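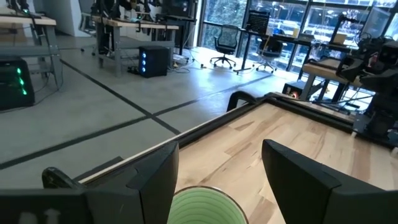
Judite Coelho maintains that a person who owns more than six mugs is running a hotel. She said this to me in her kitchen in Drudthorpe, where she keeps four, and she said it while looking at my bag, as if I might have brought one with me. I hadn't. I had left all 22 of mine at home, where they live in a cabinet that can only be opened slowly.

I didn't set out to own 22 mugs. I don't believe anyone does. You buy two when you move into your first apartment, and then you have a birthday, and then you have a job, and the job has an anniversary. Somebody's cousin takes up pottery. By the time you notice, there's a second row behind the first, and the second row is where the good ones go to be forgotten.

Judite clears out other people's kitchens for a living. She has been at it long enough to have firm views on gravy boats (no), garlic presses (one) and the drawer of takeout chopsticks (she won't discuss it). But mugs are the thing people fight her on. Clients who will hand over a wedding china set without blinking will stand in front of a chipped souvenir from Stirnitz with their arms out, like a goalie.

"They've never been to Stirnitz," she said. "I asked."

Her record is a house near Kundwood where the owner, Wilfredo Manalo, had 127 of them. Wilfredo lives alone. I called him on a Thursday, expecting a man in some kind of distress, and found him perfectly cheerful and drinking coffee out of a glass.

"I didn't want to get one dirty," he told me.

He had agreed to let 60 go. Judite's method is to put everything out where you can see it and then go away for an hour, on the theory that shame does its best work in private. When she came back, Wilfredo had picked out two. One of them had no handle. The rest, he explained, were from people.

That's the trouble in three words. Nobody gives you a saucepan to remember them by, but a mug is cheap, it's useful, and it comes in a box that's easy to wrap. So it ends up standing in for the aunt, the old office, the weekend at the lake. Throw out the mug and you've thrown out the aunt, and she'll ask about it at Thanksgiving.
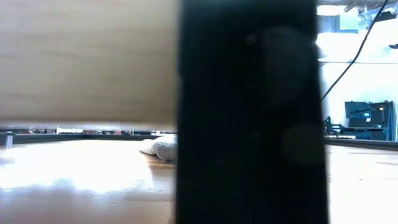 I tried the method myself in January, which is when people try things. I covered the dining table and left the room. I lasted eleven minutes, came back, and found that I had strong feelings about a bank that closed before I was thirty. It had given me a free mug for opening a checking account. The account never had much in it, but the mug has never leaked.

My neighbor Omid Taheri, consulted over the fence, said the answer was bigger cabinets. He has bigger cabinets. They're full.

Judite was kinder about it than I expected. She told me to pick the one I reach for first in the morning, then imagine it in the dishwasher, and pick the one I'd reach for next. Keep going until you get to one you'd rather wash something than use. Everything past that point is storage.

I got to five. The other 17 went into a carton in the hall, with newspaper between them, and the carton has been going to the thrift store ever since. My sister came by last week and gave me something in a box that was very easy to wrap.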